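Print this thread | E-mail this thread

Towel folding: how many demos before you trust the policy?
Posted by Taha Hamdy, Thursday, July 12, 2018

We have been recording cloth demos on the Gerent task since February. The set is at 3696 episodes, all on the same table. My plan was to stop at 3000 and train, but the policy still goes wrong on the gray cloth, so we kept going.

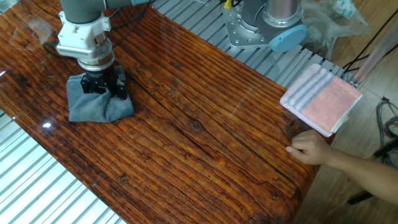
Each session is 10 episodes, then we swap the cloth and start over. The operator marks an episode good or bad right after it ends. Bad ones stay in the set with a flag. My question is whether more of the same will help or if I should change the setup first.

valard_jo wrote:
Change the setup. A shiny table gives you glare spots, and the policy will learn them. We lost 13 days on that at Valard before we put down a matte sheet.

tapia_user wrote:
I don't agree. If the robot has to work on shiny tables later, leave the shine in. Move the lights between sessions instead. What does a start position look like for you?

Taha Hamdy wrote:
Cloth folded, gripper off to one side.

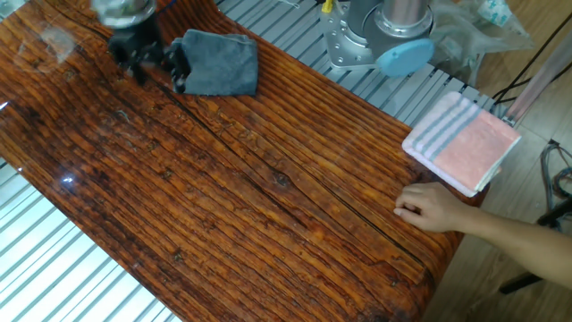 Gray cloth folded flat, gripper at its left, striped pink towel at the far end.

valard_jo wrote:
There is a hand on the table. Do you mask it out?

Taha Hamdy wrote:
No masking. I train on the full picture.

valard_jo wrote:
Then I would at least train once with masking and compare. Same for the second towel.

tapia_user wrote:
One camera or more? A single view won't tell you how high the fingers are over the cloth.

Taha Hamdy wrote:
More than one. I may drop a view to save disk space. 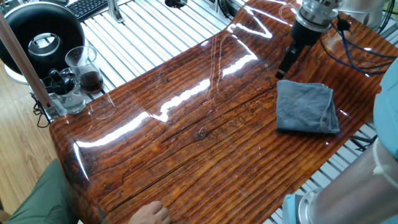

Gripper pointing down by the gray-blue towel, with light streaks across the wood grain.

tapia_user wrote:
Keep them all. Disks are cheap.

Comments (2)

Johanna Camenzind: Are the bad episodes used in training or only stored?

drekeron_fan: Still on the side of the matte sheet.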